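Keeping a Small Home Music Room in Shape

I play in a bar band, I teach a little, and I have more instruments than any spare bedroom should have to hold. People ask me how I keep it all playable, so I finally sat down in May and typed up what I do. Take what you like and skip the rest!

Strings first

Wipe them down after every session. I keep an old cotton T-shirt cut into squares in a coffee can by the door, and one square does the whole neck if you pinch each string and run it up and down. I used to change strings when they broke (I was young). Now I change them when the low E starts sounding like a rubber band, and I write the date on a piece of masking tape inside the case lid.

When you put new ones on, stretch them. Pull each one gently away from the fretboard, retune, and do it again 3 times. My old bandmate Krešimir Zupan skipped this before a wedding gig and spent the entire first set tuning between songs while the bride's uncle shouted requests at him.

Cables

Coil them over-under. If you don't know how, get somebody to show you, it takes five minutes and your cables will lie flat for years. Wrapping them around your elbow puts a twist in that never comes out. I tie mine with strips of hook-and-loop cut from a big roll, and I put a band of colored tape at both ends: red for guitar, blue for mics, green for anything that goes to the keyboard. When something hums in the middle of a song I can find the culprit without crawling.

A crackly jack is usually just a dirty one. Spray a little contact cleaner on the plug, push it in and pull it out a dozen times, and wipe. If it still crackles, check whether the nut on the outside is loose before you go opening anything up.

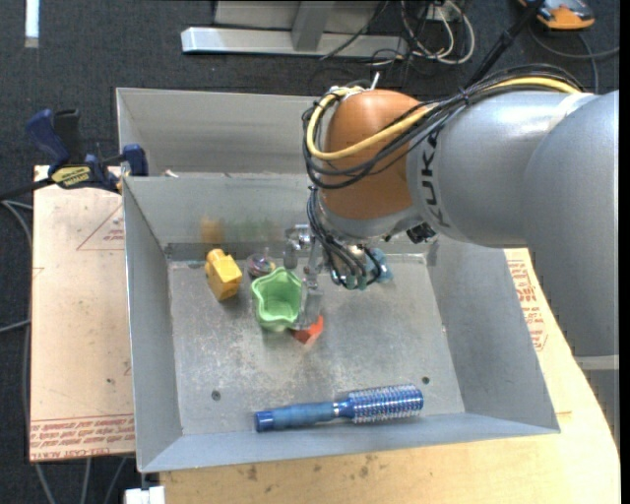

KUKA arm with its yellow cable, over a metal bin.

Drums, if you have them

My kit lives on a rug, and the rug has tape marks on it for every stand leg. Best thing I ever did. Setup used to take me most of a song's worth of swearing and now I just put the feet on the marks. Use gaffer tape for that, never duct tape, or you'll be scraping goo off the rug until retirement.

For a squeaky kick pedal, find the spot with your ear close to it and press slowly by hand. One drop of light machine oil on the hinge, work it a few times, wipe off the extra. A squeaky throne is nearly always the big bolt under the seat.

Cymbals I mostly leave alone. I like them dark. If you want yours shiny, warm water and a bit of dish soap will get the fingerprints off, and keep any polish well away from the printed logo unless you want it gone.

Damp and dry

Buy a cheap humidity gauge and set it near the acoustic instruments, well clear of the window. In winter my guitar gets a damp sponge in a soap dish with holes poked in the lid, tucked in the case near the headstock. Squeeze the sponge out hard first — you don't want it dripping on the wood. Check it whenever you play.

And please don't leave a fiddle in the car. I did it once at lunchtime, and the repair cost more than the gig paid.

Paper, picks and little stuff

I have 17 set lists taped inside one cupboard door, and I can tell you what we played at nearly every place in town. For loose sheet music I use plain binders with a label on the spine. Picks go in a mint tin. Spare fuses, a spare nine-volt and a small screwdriver go in another mint tin, and that one rides in the gig bag all the time, even to rehearsal.

Music stands get wobbly at the collar where the height locks. Take it apart, wipe out the old grease, and wrap one turn of plumber's tape around the inner tube. Mine has held up a fat Broadway songbook ever since.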